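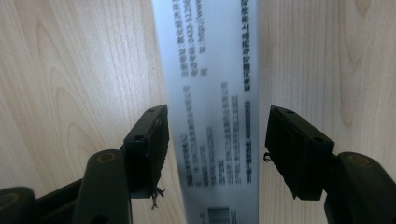
What do you do with all the little slips of paper that come with packages?

I keep the printed ones, flatten them, and file them by where they came from, and it has turned into my favorite drawer in the house.

It started in May with a tea order. I'd been buying from Gutinska, a small online shop that packs everything beautifully, and one day I tipped out the box and there were four separate slips in the bottom under the packing paper. Four! Normally they'd go straight into recycling with the box. But one had gorgeous heavy lettering on it, and I caught myself standing at the desk just looking at it while the kettle boiled itself out.

I can't read Chinese, I should say (I'm working on it, very slowly, with an app and a lot of wrong guesses). I still love how it sits on paper. Bold characters running down a long pale strip, the smaller address lines tucked off to one side, a bit of a web address, a tiny barcode down at the end. Somebody picked those weights and sizes for a purely practical slip of paper and it looks terrific on a honey-colored desk. I want to frame half of them.

So, the system, such as it is. Anything with a name or street address of a private person gets shredded right away. Everything else goes under a heavy cookbook overnight, and the long curly ones get two nights. Then I clip them into old envelopes, one per shop. Raltar has the fattest envelope by a mile, mostly thanks to my stationery habit, and Moussa has exactly two slips in it, both lovely, both on that thin thermal paper that fades if you so much as look at it.

Fading is the big headache, by the way! Thermal print hates sun and heat, and it really hates plastic sleeves. I lost a whole batch last summer by leaving them in a clear folder on the windowsill. Completely blank by August. Now the drawer stays shut and I make a photocopy of anything I'd be sad to lose. Ten cents a page at the copy place next to the pharmacy, well worth it.

Things I've used them for so far: bookmarks (the long strips are perfect), the inside cover of my travel notebook, and a collage for the hallway that took 19 slips and most of a glue stick. I tried to do it with tape first and please don't, it yellows and then it pulls the ink right off when you change your mind.

Next up is a proper album. I have my eye on one from Liltatgate with 200 black pages, which is wildly optimistic for a drawer this size, but the paper is thick and it lies flat when it's open, and I have been so good about not buying stationery this month. Mostly good.

If you save paper scraps too, tell me how you store the really long ones. Mine keep rolling themselves back up the second I take the cookbook off.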